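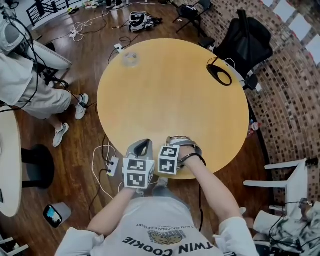 Figure 2. Round table, top mostly clear. Glass cup on the far half, black looped item partly over the rim.

4.2 What stays on a round table

Square desks in the Ivville rooms fill from the back edge, against the wall. Round ones don't have a back edge, and we expected things to drift to the middle. They didn't. Across 97 table checks in June we logged 432 items, and the middle was the last place anyone put anything down. Cups, cords, keys - all out near the rim. Figure 2 is typical enough: a clear cup well away from the person standing at the table, a looped black thing hanging over the side, bare wood between.

We coded an item as "parked" if it sat in the outer third and "in use" if a hand was on it or it was lit up, open etc. Anything hanging past the rim got its own code (H). Houda Shawky and Mohsin Awan coded seperately, then compared. Most of the disagreements were over cups. A clear cup on pale wood is easy to miss, and was missed, more than once, by both.

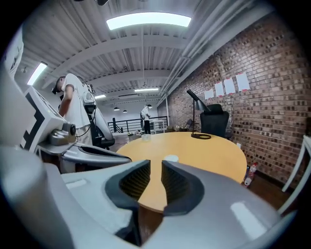
2706 words

Lamps are the exception to moving around. A desk lamp on a flat ring base needs a spot and tends to keep it, so we treated it as furniture and didn't code it. Same for chairs pulled in at the rim. With a lamp and a chair both on the far right of the top, that side starts to look like somebody's place, even on a shared table. Papers taped to the brick behind the chair probably add to it, though we have no measure for walls and leave that to later work.

Small containers were harder. A whitish translucent one near the left rim, a white dish or cup nearer in - is either one left over or waiting? Coders could not tell from a still and neither can we. Both go down as parked. This inflates the parked total some what and readers should bear it in mind for 4.3.

Shares 2 | Comments 0

Related items
Nagano & Vanhove - Rim and centre: clearing habits at shared tables
Ouali - Cups, cords and the Idomham kitchen
Skirnutura working notes - Who tidies the round table?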